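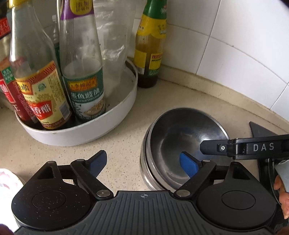

Leaving the marketplace slowly: what Lekia did with its own store
Speaker notes, Vondthorpe small sellers' evening
02/10/2022

Slot is short and there are questions after. Skip the part on email if the earlier speaker runs over.

Slide 1. Who we are

Say hello, say the company name twice. People hear "Leica."
Lekia sells plates, bowls and other kitchen goods online. We started on the Horgan marketplace and for the first years every order we had came through it.
Tonight is about how we moved part of the business to our own store, what it cost, and where I would do it differently. We still sell on Horgan. Say that early, people always ask.

Slide 2. Why we looked at it

Horgan changed its fee table in March. Our category went up and the shipping credit went down in the same notice.
On a large order we could absorb it. On a single bowl or a pair of plates we were close to working for free.
The second reason was customer data. A marketplace order comes with a name and an address, and under the Horgan terms we can use them to ship the order and for nothing else. A person could buy from us five times and we had no way to tell them a new size was in stock.
Pause here. Ask who in the room sells on one marketplace only. Hands up.

Slide 3. The sums before we started

Show the table. Don't read it out.
Point at three lines only: fee per order, cost of packing, cost of getting the customer.
On the marketplace the last line looks like zero. It is inside the fee. Once you run your own store it comes out and you have to pay it yourself, in ads or in time.
We gave ourselves a budget of $3000 for the first stage. That covered the store software, the product pages and a small test of paid search. It did not cover our own hours, and I should have counted those.

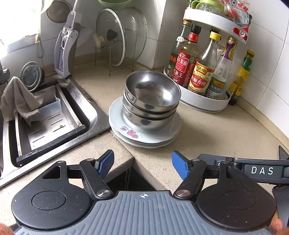
Slide 4. What we moved first

We did not move the whole catalog. We picked 11 products.
How we picked them: good margin, low breakage in the mail, and people already searched for them by our name.
Heavy sets stayed on Horgan. They bring in browsers who have never heard of us, and the marketplace is good at that.
Someone will ask about price. Our contract with Horgan said we could not list lower elsewhere, so prices were the same in both places. What we offered in our own store was free returns and a spare-piece service, where you can buy one plate to replace a broken one. Check your own contract before you copy any of this. Ours was on page four of an annex and we nearly missed it.

Slide 5. Product pages

Marketplace pages are built for comparison. Ours had to answer the questions that Horgan answers for you in the sidebar: when will it arrive, who pays if it breaks, can I send it back.
We put those three answers next to the buy button. Before that they were on a separate help page and we got the same emails every morning.
Sizes in inches on every page. Weight too. Does it stack, does it fit a standard rack, can it go in the dishwasher.
Click through to the before and after pages if the wifi is working. If not, move on.
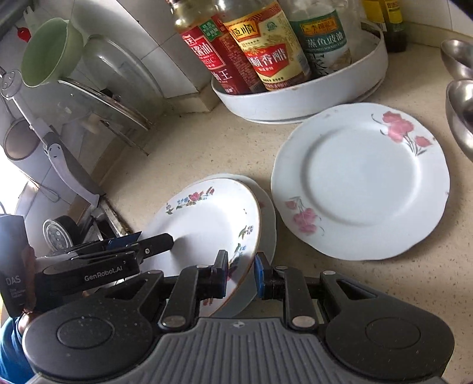 Plates on a kitchen countertop. The one in front has a thin gold rim.

Slide 6. Shipping

The part I got wrong.
We used the Pirwood warehouse for marketplace orders because Horgan has a pickup there. I assumed the same stock could serve both channels. It can, but only if the stock counts update fast enough, and ours updated overnight.
In the first weeks we sold the same bowls twice — once on each side — and had to cancel orders. A canceled order on Horgan counts against your seller score. A canceled order in your own store loses you the customer.
The fix was dull. We set aside 50 units of each product for our own store and treated the two piles as two businesses. Later we paid for a proper stock feed and merged them again.
If you take one thing home from tonight, do the split first.

Slide 7. Results so far

Our own store has taken 689 orders since launch.
It is still the smaller channel by a long way. Average order value is higher than on Horgan, mostly due to the spare-piece service, where people come for one plate and add something else.
Repeat buyers are the number I watch. I don't want to quote a rate yet, the period is too short and the launch period had friends and family in it.
Paid search lost money on everything except our own brand name. We turned the rest off. 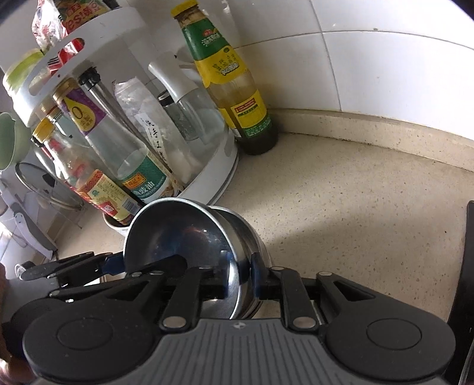 Slide 8. What I would change

Count our own hours from the start.
Write the returns policy before the store opens. We wrote ours after the first return came back in pieces.
Ask the payment provider how long they hold funds for a new account. Ours held them longer than we had planned for, and we had a supplier invoice due.
Tell the accountant sooner. Sales tax on the marketplace was collected for us. In your own store it is your job, and the rules depend on where the buyer lives.

Slide 9. Should you do it

Depends on the product. If people buy from you once in their lives, a marketplace fee may be cheap for what you get.
If they come back, or could come back, it is worth a test with a few products.
Leave the marketplace listings up while you test. Taking them down loses the reviews and the ranking, and as far as we could find out from Horgan you don't get them back.

Questions

Likely ones: which store software (happy to say, we have no deal with them), what Horgan thought of it (they never raised it), whether we have outside investors (no, and we are not looking).
If asked for the margin table, offer to email a blank version with the formulas left in. Sign-up sheet is by the door, remind them before they get their coats.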